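I was told the Trilten cell would need an hour of looking after a month. It's February, and I've given it most of my mornings. Magdalini Chatzigeorgiou, who sold us on it, still says 100 picks between checks. We get 18.
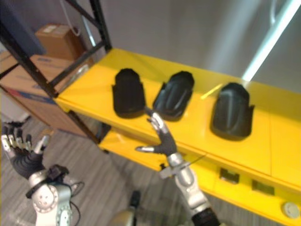
Hand alignment is the first job. The Pilwood manual wants you to jog both arms to home and trust the numbers. I don't. I stop the right hand open, just short of the black mouldings on the yellow shelf, and look at where the fingertips end up.

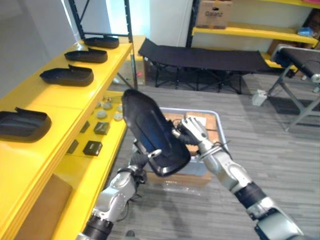 Grip force came set at 700, whatever that's a unit of. Audrey-Anne Thibodeau dropped it to 500 and swears it's better. I'm not convinced one number can suit both sides when the two hands have hold of the same black part over the tray, one at the bottom and one at its right edge. Cables next: I check the loop at the right wrist every time.

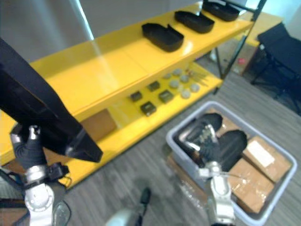
Reach into the bin is where I expect the next fault. Pludov's settings treat the contents as one flat layer. Ours has taped cardboard and clear plastic in it, and the fingers have to spread over the lot. I've asked for a new depth setting. Still waiting.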